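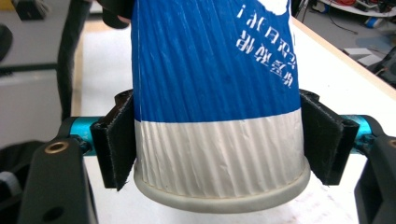 Photo: Manalo / Nilano

Slide 4 – The paper cup

Good morning again. Please look first at the rim. It is a thick rolled lip, a little wider than the wall above it, because the cup is upside down. I ask you to remember this lip, we return to it on slide 6.

Then the wall. The paper has many fine creases, also in the white band under the blue print. In our office in March we collected 205 used cups, and I kept 23 for the table outside. (Pause, pass the cups.)

Next slide – how to stack them.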